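4.3 Thin flexible objects

The third object group consists of flat items that bend under load: straps, cords and folded cloth. These were kept apart from the rigid set in Section 4.2, where the Hendley and Sasel grippers performed almost equally well. Each gripper made 60 attempts per object with the same arm, the same controller gains and the same wrist camera. An attempt was scored as a success if the object stayed in the jaws for the full lift and transfer.

The two designs differ mainly in how the fingertips meet the floor. The Sasel fingers close in parallel at a fixed height, so an error in the floor estimate either leaves a gap under the pad or drives the pad into the surface. The Hendley fingers tolerate a larger error but cover more of the object in the wrist view, and the visual servo loop then has fewer edge points to track. We limited closing speed to 24 mm/s in both cases. Faster closing pushed light objects out of the jaws before contact was detected.

Patterned floors were included on purpose. Veins in a stone-look surface return edges of about the same strength as the outline of a narrow strap, and the segmentation threshold had to be raised for these runs. Figure 6 gives a wrist view with a white silicone watch strap at the jaws on a gray, veined floor.

Figure 6. Wrist camera view, watch strap on stone-patterned floor.

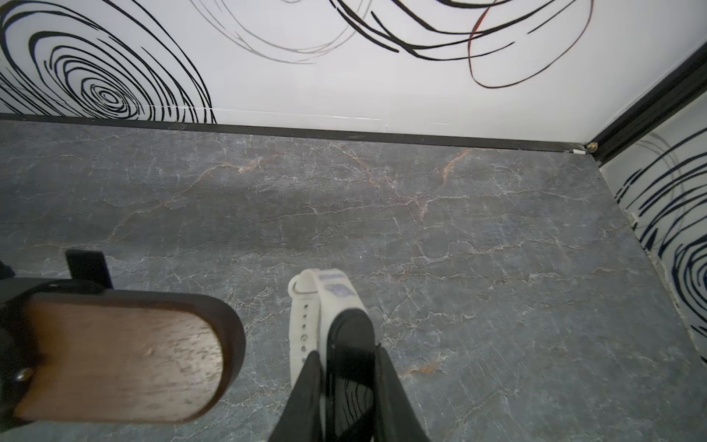 Bernadette Thibodeaux remarked on the draft that a fixed closing speed favors the parallel design, and that she would want the runs repeated with each gripper at its own best speed before the two are ranked.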